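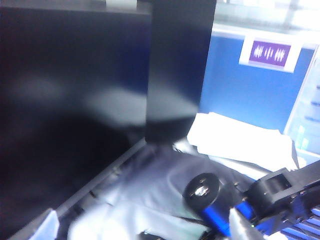
Desk clear-out and clothing collection – what to do before the move

The second floor closes for recarpeting on 28/11/2023, and everything on the desks has to be off them by then. The Trostham contractors will move furniture only. They will not move paper, cables, clothing or anything else sitting on a work surface, and last June's move lost almost a full day to desks that were not ready.

Paper. Loose sheets left next to monitors are the most common item. Sort them into keep, scan and shred. Keep goes in a labelled carton, and shred goes in the grey console by the lifts. Signs fixed to the blue partitions can stay up, as the partitions are being moved with their panels in place.

Screens. Switch off at the power button, then at the wall. Glossy panels mark easily, so do not stack them face to face. A clean cloth over the front is enough for the trip down the corridor.

Cables. Unplug both ends before coiling. Coil each cable separately in loops no tighter than a dinner plate and close it with a hook-and-loop tie. Do not wrap cables around keyboards. Black power and video leads look alike once they are in a box, so tag each one at the plug with your desk number.

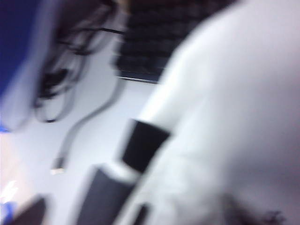

Thin grey leads with small connectors go in a zip bag, taped inside the carton that holds the device they belong to. Unclaimed leads will go to the spares drawer in room 418, where they can be collected for 15 working days. After that they go to e-waste through Daratby.

Clothing. A fair number of jackets and hoodies have built up on the white tables. Check pockets, and remove lanyards and keys. Close the zipper fully before folding, lay the garment face down, fold the sleeves across the back and bring the hem up to the collar. Drawcords should be tucked inside. Heavy and light garments go in separate bags – the charity bins at Menach will not take them mixed.
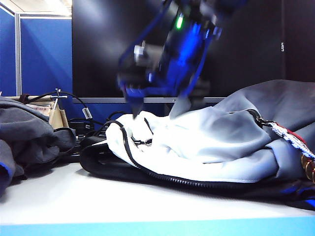
Cartons and contacts

Flat cartons and ties are in the Ó Ceallaigh meeting room. The limit is two cartons per desk. Questions about labels or extra bags go to Rocío Bedoya at the front counter.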